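Ticket: Stock sync stops partway through, no error shown
Product: Clarkitz Stock Link
Account: Tuvwood (online store and Forbridge showroom)
Status: Solved

Opened by customer, 8:40 am

Hello, and thank you in advance to whoever picks this one up. You have all been so patient with us over the past year and I'm sorry to be back again so soon.

We have 3,046 items in our stock list. Every night the list is supposed to go up to the online store, and for a long time it did that without any fuss at all. Since we came back from the summer break at the start of September, the sync has been stopping at 1,882 items. It's the same number every night, whether I leave it to run by itself or come in early with a cup of coffee and press the button. The status page says "Completed" in green, so I would never have noticed if a very sweet customer hadn't called to ask why the bench she'd had her eye on was marked as sold out. (It was not sold out. I was leaning on it while we talked!)

What I have tried so far: signing out and in again, a different browser, the old laptop in the back office, and turning off the nightly backup in case the two were getting in each other's way. I also went through the help page on slow syncs, which was nicely written but didn't seem to be our problem. Ours is quite quick, it just stops.

Support reply, 9:25 am

Good morning! Please don't apologize, we're always glad to hear from you, and the detail about the bench made our morning over here. A sync that stops early and still shows green is our mistake to sort out, whatever is setting it off.

Could you send us two things when you have a moment? First, the export file from last night, which you'll find under Reports, then History. Second, the name of the last item that went up correctly and the one right after it in your list. When the count is the same every time, the trouble is very often sitting in a single row.

Please leave the backup on. It runs separately and you'll want it.

Customer, 10:10 am

Backup is on again, and the export file is attached. The last item that went up was a plant stand, perfectly ordinary. The next one is a side table we take from Abou Jaoude, a supplier we started with this summer. I opened the row and stared at it for a good while, and it looks like every other row to me. Name, price, size, finish, supplier, count on hand. I even read it out loud, which helps me sometimes.

Support reply, 11:35 am

Thank you, that was just what we needed. The supplier's name in that row has a line break hidden after it. It doesn't show on screen, but the sync reads it as the end of the file, decides it has finished, and reports success. This usually happens when a name is pasted in from an email or a PDF.

To clear it up:

1. Open the stock list and filter by supplier.
2. Select all of the items for that supplier.
3. Choose Edit Field, clear the supplier name completely, and type it in again by hand. Please don't paste it.
4. Save, then start the sync by hand and wait for the total.

The list goes up in groups of 200, so you'll see the counter jump along in steps. If it stops anywhere short of the full total, send us the new export and we'll have another look.

Customer, 1:50 pm

Well, I could hug somebody! I retyped the name on all of the Abou Jaoude items, started the sync, went off to eat my sandwich, and came back to 3,046 out of 3,046. The bench is back in stock, the side table is there too, and I've called the lady to let her know.

I've been clicking through the store since then and the listings are opening as they should.

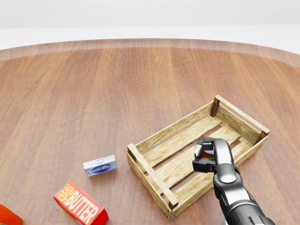
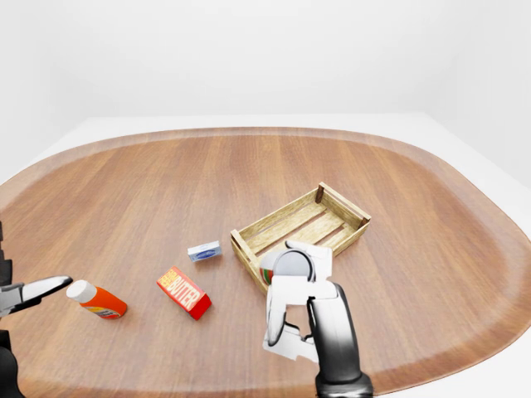

Two small questions while I have you, and then I'll let you get on with your day. Should I go back and check the other suppliers for the same thing? And is there any way to have the status page compare its total with ours, so that it turns some other color if they don't match?

Support reply, 2:30 pm

What lovely news, and thank you for testing it so thoroughly. You don't need to go through the other suppliers by hand. We ran your export through our checker and only found those rows. For anything new, try Tools, then Clean Text, after you add a supplier. It takes a few seconds and strips out hidden breaks and stray spaces.

As for the status page, we've passed your idea along to the people who look after it and linked it to this ticket, so you'll get a message if it changes. Until then, the number next to the green label is the one to compare with your own total. I'm marking this one as solved, but if you reply within 3 days it will open again by itself, with everything above still in it.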